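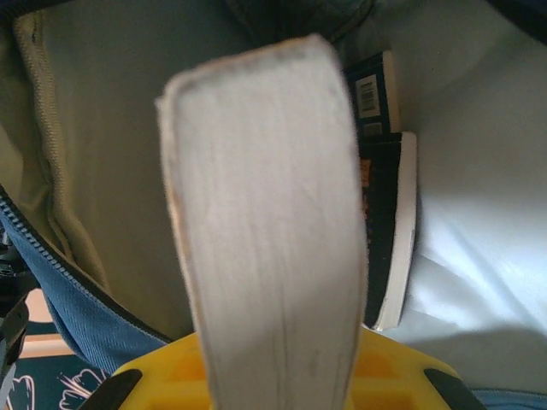

November, 6:40 in the morning

Got in early again to beat the parking. The returns room at Stirnanstead was still dark and somebody had left the radio on low. I made coffee and read the overnight sheet before I sat down. 154 bags waiting on the racks, most of them school packs from the Sandhu order, a few with books still in them.

The cell is part of the shift now. When I started here, unpacking was a job for four of us at the long table. You opened every pocket, took out whatever was inside, logged it, checked the zippers, closed it up and passed it down. I did that for six years and my thumbs know it better than I do. Now I have a stool, a screen and a red button, and the arms do the reaching.

Books are what they are slowest at. A thin booklet will slide down beside the lining and they go back for it two or three times. I used to do the whole main pocket with one hand, holding the flap with my elbow. I don't miss the paper cuts.
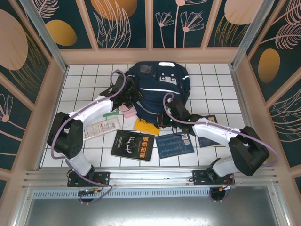 Sylvie Gauthier came down from planning at 9:15 with the new numbers. They want 2,000 bags through by the end of the month. Last November we did 684 in the same stretch, with the full table. She asked me what I thought and I said the arms could probably do it if the zippers behaved and if someone was here to refill the racks. She wrote that down. I asked who the someone was and she said that was still being talked about.

What has changed most is the talking. At the table we talked all day. Belov would do his impressions and we'd lose ten minutes and make it up after lunch. He went over to shipping in the spring and says he likes it, more walking. The other 2 took the day rate at Clasis. I see them at the bus stop sometimes. I'm the only one left from the table, and I got a small raise and a different title on my badge. My mother thinks it's a promotion. I suppose it is.
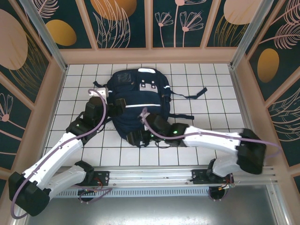

Photo: Stirnanstead returns room

Lunch was leftover rice. I ate in the break room with two of the shipping people and didn't say much. One of them asked if the machine ever gets tired of it, and I said no, but I do. I meant the watching. Eight hours of watching is harder on the neck than lifting was. I've asked for a better stool.

In the afternoon I worked on zippers and straps, just me and the log. I mark each try as good, bad or unsure. There is a box for comments and I have been filling it in properly, things like "hold the cloth below the pull first" and "don't start from the bottom corner." Sylvie says the engineers read them. Last week one of my notes came back to me in the update, word for word, with no name on it. I was pleased and a little annoyed. 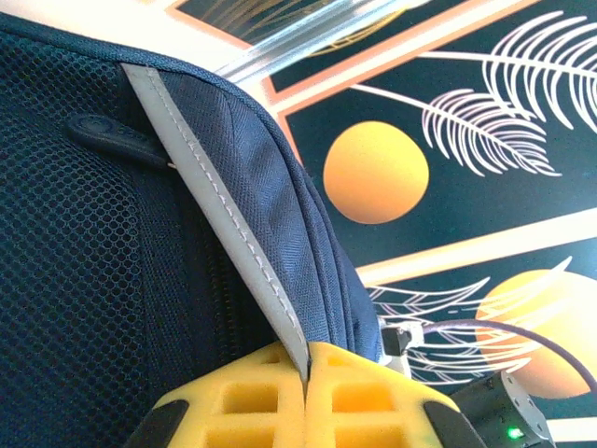

Mesh fabric catches more than the plain kind does, so I added a line about that too.

Shut down at 4:30. Wiped the rail, put the books back on the cart, signed the sheet. Rain on the way home. Need to call the dentist and find out about that stool.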